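Notebook, disassembly/reassembly cell
June, started 8:40

Picking up from the last entry. The question is still whether the contact-based search finds the memory slot more reliably than camera correction alone, when the case has been put down by hand and isn't exactly where the program thinks it is.

State of the cell this morning: controller had been left on overnight, no faults. Re-zeroed the force sensor with the gripper empty and pointing down, then again in the insertion pose. The two zeros disagreed by more than I like, mostly on the lateral axes. I suspect the gripper mass in the tool settings is still the value from before we changed the fingers. Weighed the spare set, corrected the value, repeated. Much better. All runs from the last entry used the old mass, so treat the lateral forces in those files with suspicion. The vertical forces should be fine.

Case goes on its side as before. I'm still using the lower left corner of the chassis as the reference, touched off with the finger on three faces. Jörg Stüber wanted to use the screw holes on the motherboard as the reference. I tried this for an hour. The camera finds the holes well when the arm is out of the way and badly when it isn't, and by the time we need the reference the arm is usually in the way. Went back to the corner.

Naming, so the files make sense later:

Zonda = camera correction only. One look from above, compute the offset, go straight down.
Jirero = camera correction, then contact search. Go down until light contact, tilt the module a little along its long axis, slide along the slot direction until the low edge drops in, level out, press.

Both use the same grasp and the same starting height. Both abort on the same force limit. The limit is set in the controller and the search code can't override it. Please leave it that way.

10:15
First block, Zonda. 21 attempts, case shifted by hand between attempts, with the shift drawn from the printed list so I don't favor easy positions. 12 seated. The rest stopped on the force limit. In most of the stopped attempts the module was resting on the top of the slot wall, off sideways by a small amount. Angle looked fine. So the error is mainly a translation across the slot, which fits with the height problem Kohlhase wrote up: the board is lower than the plane the camera calibration was done in, and any error in that height turns into a sideways error when the camera looks at an angle.

I did not correct the plane height between attempts. Wanted the block to be the same all the way through. It's on the list for later.

11:30
Second block, Jirero. 21 attempts, same list of shifts in the same order. 2 failures, everything else seated. Both failures were with the largest shifts. In the first, the search ran out of travel before it reached the slot. In the second, it dropped into the gap next to the slot, took that for the slot, leveled out and hit the limit when it tried to press.

The second kind bothers me more. Running out of travel is a clean failure and the code knows it happened. Dropping into the wrong gap looks almost the same as success until the press. I compared the force traces. On a good drop, the vertical force falls and then a sideways force builds up on both sides when the code wiggles the module. In the bad one the sideways force builds up on one side only. That should be easy to test for. Add a check: after the drop, wiggle both ways, require both sides to push back, otherwise lift and continue the search from there.

Time per attempt is longer with the search, as expected. Most of the extra time is the approach to first contact, which I have set very slow. The slide itself is short. We can probably raise the approach speed a good deal if we start the slow part lower down, but that again depends on knowing the board height. Everything keeps coming back to the board height.

Lunch, then changed the descent.

13:20
Changes made:
Slow descent now starts closer to the board. The height comes from touching the board's mounting plane once per case instead of from the calibration file.
Wiggle check added after the drop, as above.
Search travel extended on the side toward the drive cage. Left alone on the other side, where the gripper gets close to sheet metal.

Ran the descent dry a few times at low speed with a hand on the stop button. Cable clearance is a concern. The sensor cable hangs in a loop and can swing into the case opening when the wrist turns. I taped it once already and the tape let go. It needs a proper clip on the bracket. Until someone makes one, don't run the wrist rotation past the current limit, and check the loop before each block.

Parts fixture is unchanged: drive, processor and memory module in their places in the gray tray. I thought about moving the memory holders farther from the processor recess to make the grasp less tight, but then all the taught grasp poses would have to be redone, and the grasp isn't where we are losing attempts. Leave it until the next version of the tray is printed. When that happens, the long slot for the module should get a small lead-in chamfer at both ends. Putting a module back after a failed attempt is harder than it needs to be.

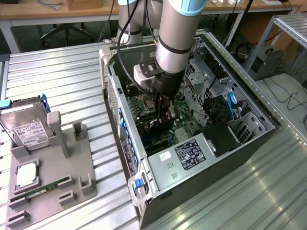 Stüber's comment on the morning numbers was that the comparison is fair on the shifts but unfair on the rotation, because the list only moves the case in two directions and hardly turns it at all. He expects the camera-only method to look even worse with rotation and the search to get worse too, perhaps by a lot, since the slide direction is computed once at the start and never updated. He would rather see a short block with rotation before any more tuning.

He's right about the list. I made it when we were only interested in translation and never went back. New list drawn up with small rotations mixed in. Same size of block as before so the results can sit next to each other in the table.

On the slide direction: two ways to handle it. One is to look again with the camera after first contact, which will not work well with the gripper over the slots. The other is to touch the slot wall in two places and take the direction from those points. Slower, but it needs nothing new in hardware. I'll write the second one and keep it as a separate option in the config file, off by default, so that the morning blocks can still be repeated exactly.

15:50
The two-point touch is written and runs in simulation. Not run on the real board yet. The simulated slot wall is perfectly straight and stiff, and the real one has latches at the ends, so the touch points must stay well inside the latches. I put the margin in as a parameter with a comment.

Also found a logging problem. The attempt number in the force file increments when the program starts, and the attempt number in the result file increments when the module is released. After an abort, the two are off by one until somebody restarts the program. I went through this morning's files by hand and matched them by time. The corrected table is in the Ristley folder, next to the originals. Originals left as they were. The proper fix is to write one number at the start and use it everywhere.

Left to do, in this order:
Fix the attempt number.
Clip for the sensor cable.
Rotation block, Zonda first, then Jirero with the direction update off, then with it on.
Recheck the force zero at the end of each block as well as at the start. I only did the start today, so I can't say how much it drifted.
Compare board height from the touch with the height in the calibration file for each case we have. If the difference is the same for all of them, the calibration is wrong and we can fix it once.

Spare modules: the one we've been using has wear marks on the contact edge from today's aborted presses. Swap it before the rotation block and write down which one is in use. I don't want a worn edge to make the second set of numbers look better or worse than the first.

Controller shut down properly this time. Config saved with the afternoon changes, morning config kept under its own name.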